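I went over to the Trakell open day in October with one job, finding out what a two-arm sorting cell would really cost us. We've got a small cable bench and a smaller budget!

The Uleck people had a cell going on mixed wires and leads, which is pretty much our daily misery, so I parked myself there with my notebook.
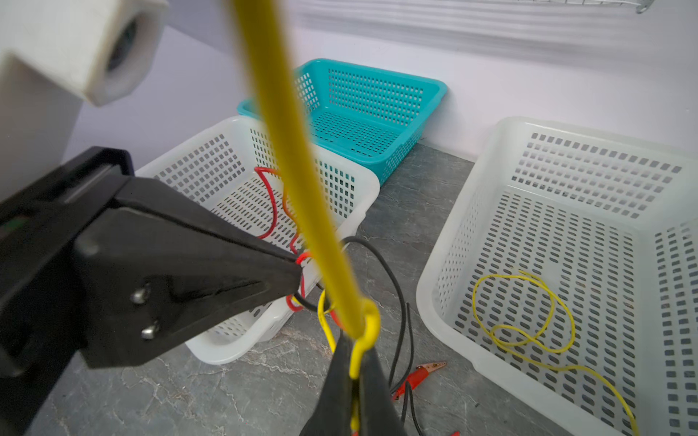 The price on the sheet covers the arms and the enclosure and that's it. Grippers, cameras and install are all separate lines, and delivery is 20 weeks. I wrote that down twice.

Over coffee I got chatting to a couple from Mangubat who'd budgeted 40 hours for setup and spent every one of them - just on wires. 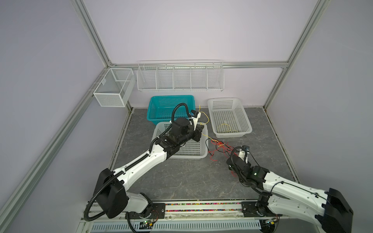
What should you budget for first?
Spare gripper fingers and training time, before any extras on the arms themselves.

I also asked about leasing (three years minimum, sadly) and whether plain plastic baskets would do instead of fancy trays. They're fine to start with, so that's one line I can shrink.

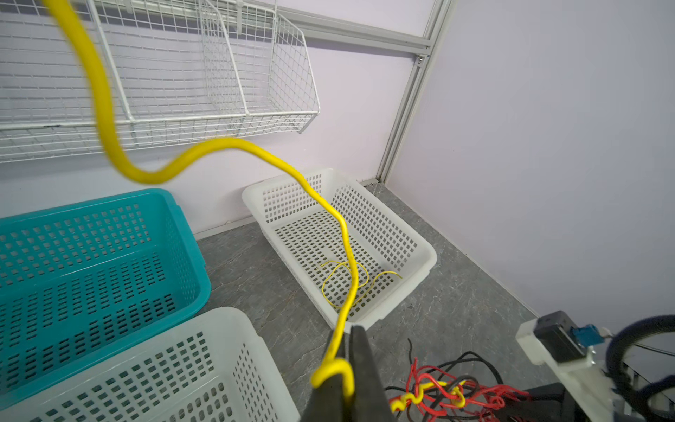

Photo: Festia

Next up is measuring our back room and getting a second quote before the spring budget closes.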